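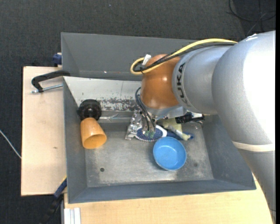

4.3 Recording grasp attempts from the bin

This section covers unattended collection of labeled grasp attempts with the Storkard recorder. Complete the hand-eye calibration in 4.2 first. The arm controller must be in automatic mode and the cell gate closed before step 5.

Preparing the bin

1. Clamp the bin to the table. Pull on each wall by hand. If the bin shifts, retighten the clamps and repeat 4.2.

2. Load a mixed set of objects from the training list. Include open shapes such as bowls and cups, long thin items, and at least one clear or shiny item. Drop the objects in from above. Do not arrange them.

3. Check that the cable loop at the wrist moves freely through the full range of the last joint. Check that the tubes to the tool are seated in their fittings.

Caution: A cable that catches on the bin wall can pull the tool out of line without tripping the force limit. Attempts recorded after that point carry wrong tool positions and cannot be repaired.

Starting a run

4. In the recorder, select New Run. Enter the operator name, bin ID, and object set ID. The run will not start if any field is blank.

5. Set Attempts to 200. Longer runs are allowed, but the objects tend to collect along the walls and the examples become too similar.

6. Press Start. For each attempt the recorder stores one image before the approach, the planned grasp pose, the tool position at closing, and one image after the lift.

7. Watch the first few attempts from outside the gate. If the tool touches the bin floor, press Hold and lower the Floor Offset limit in the safety page.

Note: Scuffs and bare patches on the floor and walls may be proposed as grasp points by an untrained model. Leave these attempts in the data. They are needed as failures.

Labeling

8. When the run ends, open Review. The recorder marks each attempt Held, Dropped, or Missed from the gripper signal. Attempts it cannot decide are marked Open and must be labeled by hand.

9. Label clear objects from the after-lift image only. The depth channel is not reliable for them.

10. Select Export. Runs with any Open attempts are refused with error 437.

Note: Error 1109 means the calibration file is newer than the run. Send the run folder to Nabila Lahlou before deleting anything.

Between runs, empty the bin completely and reload it as in step 2.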